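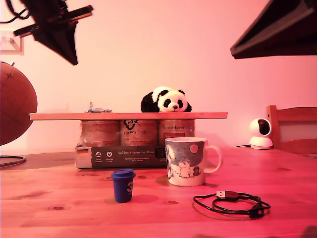
Godfrey Waweru said that a letter ought never to be answered on the day it came, and that a letter from a brother ought to be left a week at least, under something heavy.

Josphat Bakilana had left his for two days, under the sugar tin, and on the third morning he put on his good shirt and walked down the hill to say that he was going to Masanja after all.

"To quarrel?" said Godfrey, who was sweeping the step of his shop and did not stop for visitors.

"To look at the mango tree."

It was the tree the letter was about. Their mother had planted it the year Josphat was born, on the wrong side of a boundary that had seemed unimportant when the field beyond belonged to an uncle, and now the field belonged to a man from Galtska who wanted to build, and who had offered 300 shillings for the fruit and nothing at all for the shade. His brother thought they should take it. His brother had always been quick to take things, Josphat said, and then, being a fair man, he added that he had been quick to give them away as well – bicycles, shoes, once a very good radio.

Godfrey leaned on the broom. He packed him four boiled eggs and some bread, would not hear of being paid, and told him which side of the bus to sit on for the breeze.

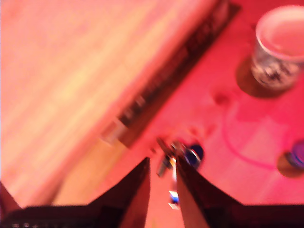
Clesport Reader, No. 30, page 222

The bus went by way of Lolteck, where it waited a long while for a woman who was saying goodbye to somebody, and then to somebody else. Josphat ate two of the eggs and went over his speech. It was a fine speech. It had their mother in it, and the long July when there was nothing in the house to eat but mangoes, and it finished with a remark about radios which he was rather proud of and a little ashamed of too.

His brother was sitting under the tree when he got there, on the old bench, with his shoes off. He had grown thin. He shifted along without a word, as he used to do in church, and Josphat sat down and found that the speech had gone clean out of his head.

"You didn't write back," said his brother.

"I was advised to wait."
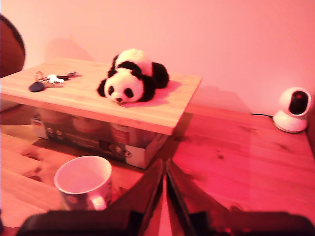

A box on the table, in red light.

They ate the other eggs. After a time his brother said that the man from Galtska might be talked into moving his wall a few paces, if the two of them went together and Josphat did the talking, and Josphat said that he would want a wash first, and a cup of tea, and was there any of that bread left, or had they finished it?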